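Stone & Tile Talk > Worktops, sills and surfaces > Red marble with white veins: keep or rip out?

2,872 views, 13 replies (page 2 of 2)

pebbledash_pam
Right, I've caught up on page 1 and I'm firmly on the side of keeping it! I can't believe anyone told you to paint it. You couldn't buy a red like that in any of the sheds now, everything is white or "greige".

sillyside_up
It was me who said paint it and I stand by that. It's a heavy colour for a small corner. With the leaf pattern on the walls as well, it's a lot going on before you've even had breakfast.

leen_srour
Hello all, Leen Srour again, the one with the red stone. Thanks so much for all the replies, I've read every one twice. I love the veins more every time I look at them, it's like crazy paving done by someone with a very fine brush (sorry, getting carried away).

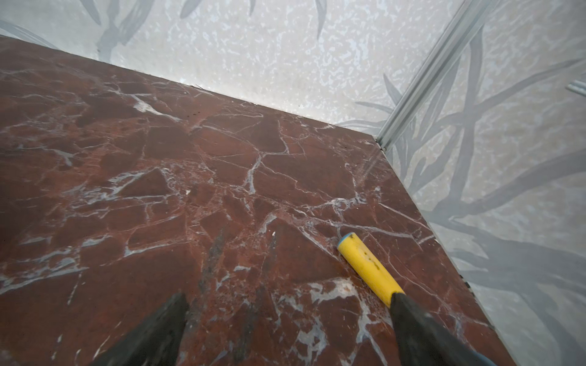 grout_expectations
How long should I leave a stone sealer before wiping off the extra?

old_trowel
Go by the tin, but on polished marble I'd give it five to ten minutes and buff off whatever hasn't soaked in with a dry cotton cloth. If it dries on the top you get a cloudy film and you'll be rubbing at it all weekend.

grout_expectations
Cheers, mine went cloudy last time so that'll be it.

old_trowel
Leen, back to yours. Lovely bit of stone! Those dark grey streaks look to me like something rubbed on to the surface, so try the gentlest thing first: warm water, a drop of pH-neutral soap, soft cloth, then dry it straight away. No vinegar, no lemon, no bathroom spray. Marble hates acid and you'll take the shine off in seconds.

The seam at the back wants more attention than the marble does. Brush the bits out with an old toothbrush, hoover it, then run a thin bead of neutral-cure silicone along it. Make sure it says it's safe for natural stone, the wrong sort can bleed into the edge.

sillyside_up
I'd go further on the seam and take the walls off while you're at it. Plain panels, plain trim, job done. I had Mivalex boards put up in our utility in October and it's been so restful.

pebbledash_pam
Restful! It's a utility room, not a spa. The leaves are the best bit. They're a soft blue-grey and the red is warm, so the two balance. I'd be building the whole room round them.

leen_srour
Ha, I'm with Pam on the leaves. They do that long sweeping reed shape and I find it really calming. Old_trowel, thank you, I've got silicone in the shed but it's the bathroom kind, so I'll get the right one. Do I go grey or clear?

old_trowel
Grey, a pale one to go with the wall. Clear shows every speck of dirt behind it. Tape both sides, smooth it once and pull the tape while it's still soft.

marblemad_ilie
Late evening reader here, I joined just to post on this thread. We had nearly the same stone in the hallway of the Ilie guest house, where I worked for years. A man came from Mendar to quote for repolishing and wanted 2,000 for the lot. We said no thanks and spent 2 mornings with soap and soft cloths, and it came up gorgeous. Do that before you spend anything.

Leen, what's the metal trim like? On ours the corner strips held more muck than the floor did.

leen_srour
Welcome! Good question. There's a narrow aluminium strip up the corner and a silver rail along the bottom of the wall. You get more of the leaves in this one too, for Pam.

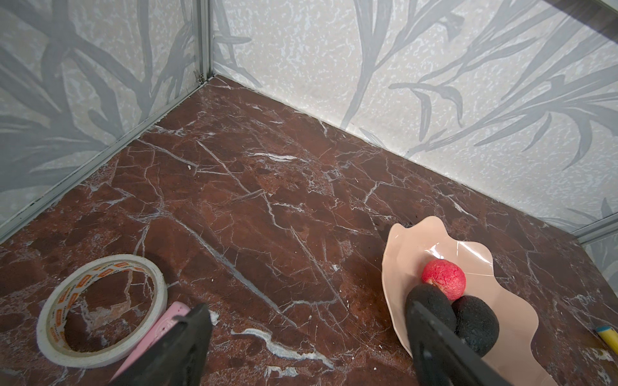

Photo: leen_srour, member's own. Please ask before reposting.

pebbledash_pam
Oh, look at them! They curve right round on to both walls. I'm even more sure now. And the speckly background picks up the white in the veins.

marblemad_ilie
That's the same kind of set-up as ours. For the rail, wrap a damp cloth round a blunt plastic scraper and run it along the length. Don't use metal polish anywhere near the marble, it gets dragged on to the stone and leaves its own grey marks.

sillyside_up
Fine, I'll give you the corner strip, it's neater than I expected. Still wouldn't have the red in my house. If you must keep it, at least go plain with everything else, and don't add an Anari tile border like someone suggested on page 1.

old_trowel
Agreed on the border. Leave it be.

leen_srour
No border, promise. It's staying red and it's staying leafy! Soap and cloths first, then the seam. Does anyone know if I should seal the marble before or after the silicone goes in?

old_trowel
Mask off the strip where the bead goes, seal the rest, let it cure for a day, then do your silicone on clean bare stone. It grips better that way.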